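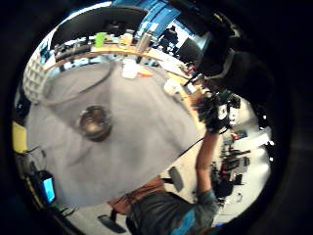
Breritz will stop supplying single-use cups, lids and bowls in the staff kitchens at its Fasham site from October, the company told employees in a notice posted at 9 a.m. The change covers all four kitchens in the main building and the smaller one attached to the testing hall. Staff will be expected to use washable items, either their own or those kept on the shelves, such as a metal bowl, a bright green cup or a metallic bottle of the kind already found on tables around the site. Paper towels and napkins are outside the scope of the change and will be restocked as before.

The notice puts current use at around 3000 disposable items a month. The figure comes from purchasing records and includes stock that was ordered but never opened, so actual use is probably somewhat lower. Hot drink cups with plastic-lined walls make up the largest share. The local hauler does not accept these cups in the paper stream, and they have been going out with general waste under the existing contract.

Chanida Pongsiri, who manages facilities at Fasham, said the decision followed a review of the waste contract, which is due for renewal at the end of the year. General waste is billed by weight and by number of pickups. Light, bulky items fill the containers well before the weight limit is reached, and the site has been paying for pickups of containers that were full by volume only.

"The cups weigh almost nothing, and we pay to have them driven away twice a week," Pongsiri said. "Taking them out lets us drop one of the two pickups. The dishwashers were the open question, and we spent most of the review on those."

Two of the existing machines will be replaced. The new units, supplied by Isunon, are commercial undercounter models with a short cycle and a final rinse at high temperature. They need a dedicated circuit and a drain connection above floor level, and the second floor kitchen will be closed for part of the installation period while the drain is moved. The remaining machines stay in service. Their rinse temperature was checked during the review and found to be within the range given in the manual once scale had been removed from the heating elements.

Hardness of the incoming water was the main technical problem identified. Samples taken at the kitchen taps showed hardness of 368 milligrams per liter as calcium carbonate, well into the range usually classed as very hard. At that level, deposits form on heating elements and spray arms and leave a film on glass and dark plastic. A softener will be fitted on the supply line ahead of the new machines. The older machines have built-in softeners that use salt, and the salt will now be checked at the start of each week and logged on a sheet inside the cabinet door.

A trial ran in the Wilczyńska wing before the summer. Disposable items were removed from one kitchen serving 50 employees, and washable cups and bowls were put out in their place. Use of the dishwasher went from one cycle a day to three. Losses were higher than planned in the first two weeks, mostly cups left in meeting rooms, and fell after a collection tray was placed by the elevator. Breakage was low. Complaints mainly concerned dirty items left in the sink overnight and the noise of the machine during the lunch period, when the kitchen is also used for eating.

The evening cycle has since been put on a timer and starts after 6 p.m. The same setting will be used in the other kitchens. Anything left in a sink when the cleaning crew comes through will be placed in the machine, including privately owned items, and employees are asked to keep bottles and containers that cannot take high temperatures out of the sink area. Vacuum-insulated bottles should be washed by hand, as repeated hot cycles can damage the seal.

Visitors and outside contractors will be given washable cups at the front desk. The vending machines on the ground floor dispense into paper cups and are covered by a separate agreement that runs for another two years. They are not affected for now, although the operator has been asked whether the machines can be set to accept a customer's own cup at a lower price.

Remaining stock of disposable items will be used up before the switch. Boxes that have not been opened will be returned to the supplier where the terms allow it. Questions about the installation schedule go to the facilities desk, and the dates for the second floor closure will be posted on the kitchen doors.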